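Morneck hand-held gripper kit, trial update
To: Paula Roman
From: Ecaterina Matei, Narncombe

Where we're at
Both grippers in use since December. 1,000 demos planned on the loan, 90 still to go. Setup is 20 minutes now, was most of a morning. Jaws fine. Cable on the right unit still a nuisance, Dobre have promised a longer one.

Spending
$2,506 so far, mostly spare jaws and freight. Reciepts to follow.

Current task
Cup and stick, white table. Left hand goes for the stick, cup stays near the middle. Marker cubes on both grippers, tracking drops out if a sleeve covers one. Colour of the cup dosen't seem to matter. 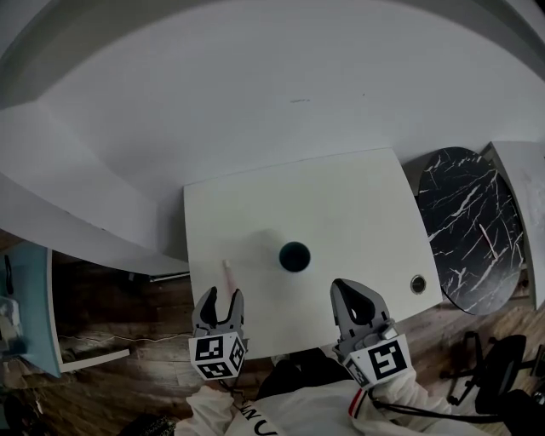
Still to do
Finish the 90. Price from Tovonmont for a second kit. Need your OK on that before we order.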